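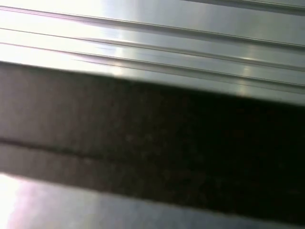

Support > Photo printers > Divik > Open tickets

Search tickets Go

My Divik printer has started putting a green tint into the light grays, and I'm at the end of what I can think of, so I'm opening a ticket and I'll keep adding to it as I try things. Skin looks okay, grass looks okay, a blue sky is maybe a touch dull but I could live with it. It's the pale neutral stuff that goes wrong. Shiny metal is the worst of all, like silver metal with long grooves running across it, where one side is nearly pure white from the glare and it slides off into a cooler gray toward the right. On my monitor that's a lovely smooth change. On paper I get white, then a hard step, then a gray that looks like pond water, and the thin dark lines in the grooves come out with a fuzzy edge. A little green-gray I'd believe in a shot like that, but not this much!

What I've got: the Divik on a USB cable, Pretora for the editing and printing, and Kadlec satin paper, same as always. Printer is on the latest firmware as far as the little menu is concerned. The page counter says 3,814, so it's had some use, but I wouldn't call it worn out. It was printing fine in November and I haven't moved it.

First thing I did was the nozzle check, because I know you're going to ask. Clean. Every line there, no gaps, no faint ones. I ran a head cleaning anyway and the check looked exactly the same afterward, and the green was still there too. Then the alignment page, which came out fine (I picked the middle box on every row, so I guess it was already where it should be).

Next I tried plain office paper with everything on default, straight from the computer's own print window and no Pretora. The colors were flat, like they always are on cheap paper, but the grays were gray. I ran a black and white portrait the same way and that was good too. So I'm thinking the ink is innocent, or mostly innocent.

Went back to Pretora, and I noticed the paper type had switched itself to "glossy, heavy." I never picked that. I set it back to satin, printed again, and the hard step got a good bit softer! The green stayed put, though. I was really hoping that would be the whole story and I could close this before anybody had to read it.

Somebody on the Clamirside forum had what sounds like the same thing and said it was double color management, meaning Pretora does its correction and then the driver does another one on top. I turned the driver's off. Then I couldn't tell if it had stuck, because the box was checked again when I reopened the window. Is it supposed to do that? I unchecked it, hit save, closed everything, opened it up, and there it was, checked. Same result after a restart.
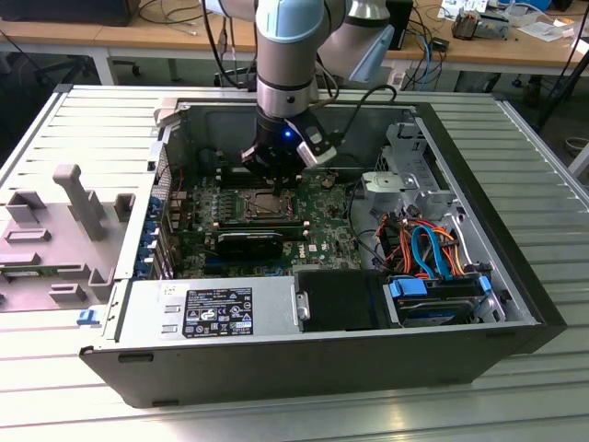
So I took the driver off completely and put a fresh one on, which took 20 minutes, most of it me hunting for the download page. With the new driver the box stays unchecked. Hooray for that at least. Printed the same file on the satin and the tint is down to where my sister didn't see it until I held the sheet by the window. I can see it, and now I can't stop seeing it.

One more thing I should mention. I'm on a new pack of the Kadlec satin, and the box design changed. The old pack had a profile name printed on the flap, and the new one only has a web address, which takes me to a page full of papers I've never heard of. I've been using the old profile the whole time. If they changed the coating then I suppose the old profile would be off, but would it be off toward green, and only in the light grays? I found two leftover sheets of the old stuff in a drawer and I'm saving them until you tell me the best file to print on them, as I don't want to waste them on a guess.

Update, a little after 9 p.m.: I let the printer sit for a few hours and tried again on the new satin. No change from the last one. I also looked at the print under the kitchen light, which is a warm bulb, and it looked nearly neutral, then went straight back to greenish under the desk lamp. Don't know if that helps or just muddies things.

Questions for whoever picks this up: do you have a profile for the new Kadlec satin, and should Pretora's "preserve neutrals" switch be on or off while I test? It's off right now. I've kept all the prints with the settings penciled on the back, so if you'd like scans, tell me what resolution and I'll send them over.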